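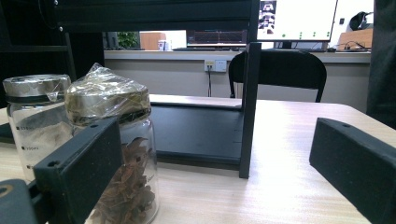 How to Set Up a Small Jar Rack You Will Keep Using

If you are anything like me, your dry goods started out in a neat row and slowly wandered off to every corner of the room. I put this off until May, when I finally cleared a table, gathered up my jars and gave them a proper home. It took me 31 minutes, and I stopped halfway for tea, so please don't feel you need to set aside a whole afternoon!

Start by taking everything off the rack. Mine is a plain two-tier one called the Litby, 18 inches tall, and any rack with a bit of a lip on the shelves will do nicely. Wipe both shelves with a damp cloth, then dry them well – water likes to sit in the corners.

Now line up your jars on the table and look at what is in them. Smell anything you're not sure of, and throw out whatever has gone stale.
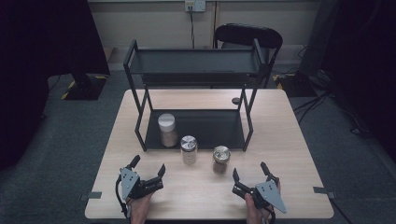
Tall jars go on the lower shelf in my house, toward one end, where a hand can get around them easily. You may have to shuffle things a few times before it feels right, and that's fine. I put the tall one with the white lid on the left of the lower shelf first and left the two with metal lids out on the table in front, one silver and one gold, while I thought about where they should go. Things you reach for every day belong near the front. The rest can go up top.

Check the lids next. Take each one off, wipe the rim of the jar with a dry paper towel, and screw it back on until it feels snug.
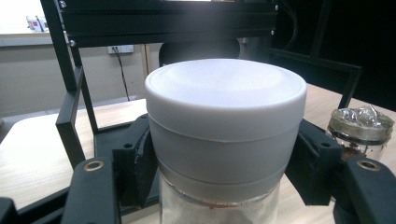

When you move a full jar, hold it by the body and not by the lid, and set it down gently. Leave a little space between neighbors so you aren't knocking one over to get at another.

Last of all, write the contents and the month on a bit of masking tape and stick it to the back of each jar. I go over mine again every 88 days or so, whenever the reminder pops up on my phone.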